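Grostum Refurbishing, equipment planning meeting
11/7/20

Present: Bujar Hodžić (chair), Spyros Vukadinović (minutes), the bench crew. Pallero sent regrets and an invoice.

1. Spare fingertips
Spyros asked for 12 sets of serrated fingertips. Bujar asked what became of the last order. Spyros said they were used for gripping things. Approved at $26 a set.

2. Second arm for the teardown bench
Stostevell's quote is good until May and excludes the gripper, the cables and, as far as anyone can tell, the arm. Bench crew want the same gripper we have now, hex screws and all, as we own the right wrench. Dell desktops stay the test case: power supply, fan, drive cage, and more wiring than the budget has lines for.

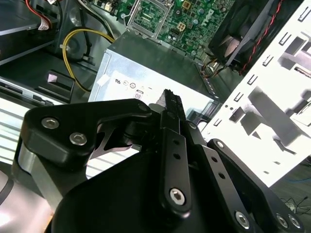
3. Floor cables
Bujar wants a cable tray before a second arm adds to the collection. $200 set aside. Spyros to measure, this time with a tape.

4. Intake target
Milošević proposed 200 desktops a month once the second arm is in. Bench crew asked that the word "once" be underlined. Held over.

Adjourned when the coffee ran out.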